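The Ferry Office

Gaetano Marino sold tickets for the Skundcombe ferry from the year he left school until the bridge opened. After the bridge opened he still went to the office in the mornings. The company had not told him to stop, and the pay kept coming, so he unlocked the door and sat behind the glass.

The ferry was called the Macedo. It was tied up at the lower landing with a chain through the wheel. The other boat, the Cemel, had been sold upriver to a man who wanted to turn it into a restaurant. He never did. It sat in the mud with its name painted over, and in May the kids swam out to it and jumped off the roof.

People came into the office now and then. Most wanted to know how to get to the bridge. Gaetano told them to go back up the hill and turn left at the feed store. One man wanted to buy a ticket as a souvenir. Gaetano sold him one at the old price and wrote it in the book.

His sister called in the evenings.

"Did they write to you yet?" she asked.

"No."

"You could write to them."

"I could," he said.

She thought he was afraid of losing the money. The money was part of it. But he had noticed that when a man stops going to a place, other people start asking him where he goes instead, and he had no answer ready.

In the fall a woman came in with a suitcase and set it down in front of the glass. She was older than he was, and she wore a good coat that was missing a button.

"One to Movelitz," she said.

"The boat doesn't run," Gaetano said. "There's a bridge."

"I know there's a bridge. I came down past it."

"There's a bus that goes over."

"I don't want the bus. When I left there I left on the boat, and I told my mother I'd come back on the boat." She opened her purse. "How much is it?"

He told her. She counted the money out and pushed it under the glass. He thought about pushing it back. Then he tore off a ticket, stamped it, and gave it to her.

She sat down on the bench. He went back to his newspaper and read the same story twice. It was about a school roof.

"What time does it leave?" she asked after a while.

"It used to leave at 10."

"It's past 10."

"Then you missed it," he said. He hadn't meant it to be funny, but she laughed, and he got up and put the kettle on.

They drank the tea without saying much. She had been gone 49 years. Her mother was dead, and the house had gone to a cousin who raised dogs. She didn't expect anyone to meet her. She asked if he had ever lived over there, and he said no, he had only looked at it.

"What does it look like from here?"

"Small," he said. "There's a church and a gas station. At night you can see the gas station."

He knew a man named on the back of an old timetable who still kept a rowboat below the landing. He had not called the number in years. It rang for a long time before somebody picked up.
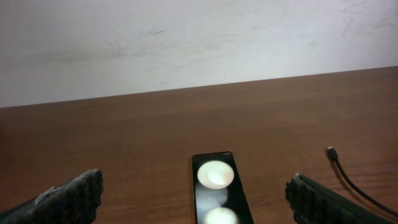 Movelitz had a room over the gas station that rented by the week, and she took it that same evening. She wrote to him about it on a card, which came to the office because she had no other address for him. The room had a brown wooden table pushed up to an off-white wall, and the wall was scuffed and smudged in a way that made her think of other people's elbows. She had tried a wet rag on it and then given up. The crossing had gone fine, she wrote. The man with the rowboat would not take any money, so she had made him take the ticket.

Gaetano put the card in the drawer with the stamps. He did not write back right away. He had never been good at letters, and there was only so much to say about the weather on one side of a river to a person who lived on the other.

The letter from the company came after Christmas. It was dated 12/30/18 and it was two lines long. They thanked him and asked him to return the keys by mail.

He swept the floor. He took down the clock and the timetable, and he added up the book one last time, although the only things in it since the bridge were the souvenir and the one to Movelitz. Then he locked the door, put the keys in an envelope, and walked up the hill to the feed store.

The bus stopped across the road from it. He had never taken it. The driver asked where he was going, and Gaetano told him, and the driver said that was the next stop, right by the gas station - he couldn't miss it.

He sat on the river side. From the bridge he could see the roof of the office and the Macedo on its chain. They looked closer together than he would have said. He still had the envelope in his hand, and he put it inside his coat so he wouldn't leave it on the seat.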